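The bin on the table

21/12/2020

I have been putting off the odds and ends for most of this year. The clothes got sorted in July, the books went to Lurdes Paiva for her school sale, and the kitchen drawers were done by the end of summer. What was left was everything that didn't belong to any group. You know the kind of thing. One wheel. A box with nothing in it. A brush with no dustpan.

My rule up to now has been that anything I couldn't place went into a bin, and the bin went under the stairs. That worked until there were 4 bins under the stairs and I couldn't get the ironing board out without moving all of them. So last week I brought the first one up to the table and started.

I should say how I sort, because I have tried a few ways and most of them didn't last. Tipping the whole lot out onto the floor is quick, but then you have a floor covered in stuff and have to finish that day. I don't have whole days. What I do now is keep everything in the bin and bring it up to a table where there is good light. I take things out one at a time and decide on each before touching the next. If I have to stop, I stop, and the table can be cleared in a minute.

The bin helps if it's wide and shallow. Deep ones are bad for this. Things sink to the bottom and you end up with layers, and the lowest layer is always coins and grit. Mine is dark gray and has been scraped up over the years, but it's wide enough that you can spread things out in one layer and see all of them.

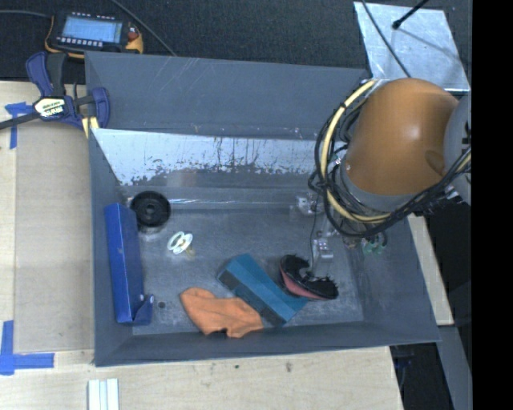 Boxes are my worst habit. I keep them if they're a good size or a nice color, thinking they'll be handy for mailing something. I looked back and I don't think I have mailed anything in a saved box since I moved here. When I need one, I can never find the right one and I buy a padded envelope. So the new policy is that small boxes get flattened and go in the recycling the same day. I allowed myself to keep a couple of sturdy ones for screws and picture hooks.

Cloths are easier. Any cloth that is still in decent shape goes in the wash and then to the bucket in the utility closet. If it's gone thin or stiff, it gets used once more for something dirty, such as bike chains or the oven door, and thrown out after. Olga Aguiar told me she cuts hers into squares and keeps them in a jar by the sink in place of paper towels. I tried it, and I did use fewer paper towels, but I didn't like having the jar out.

Loose parts take the longest. Wheels, caps, knobs, the feet off something. The trouble is that each one might belong to a thing I still own, and I will be annoyed if I throw it out and then find the thing. I gave myself a jam jar for these. Each part goes in with a scrap of masking tape saying where I found it, if I know. Anything still in the jar by next July is going out. I don't expect to look in it much.

Baby things are a separate question. My sister's kids are long past all that, and there's no one coming up behind them. Small items that have been in a mouth I throw away and don't think about. Toys and clothes in good condition I ask around about first. Tomás Esteves took two bags of them for his brother in the fall, and said the brother was glad to have them.

Then brushes. I had more than any one person needs. If the bristles are flattened or full of fluff that won't come out with a comb, it's done. I soaked the good ones in warm water with a bit of dish soap, rinsed them, and stood them on a towel with the bristles down so the water wouldn't run back into the handles. They took two days to dry in this weather.

The first bin took me three evenings, about an hour each. I wrote down where it all went, mostly for my own interest. The biggest share was plain trash. Next was recycling, then the jar, and then a very small pile of things I was pleased to see again, including the good tape measure and the spare key for the shed. I had paid for a new shed key over the summer, so now I have three.

I washed the bin afterward in the bathtub. The scratches are there for good, but the dust came off with hot water and an old sponge. It's going to hold boots by the back door until the spring.

Lai-ching Ko asked if I'd do hers next, and I said she could borrow the table. The second bin is heavier and I think it's mostly cables. I'll start on it after the holidays. If anyone has a good way of telling which charger goes with what, please leave a comment, as I have a whole shoebox of them and only a few have labels.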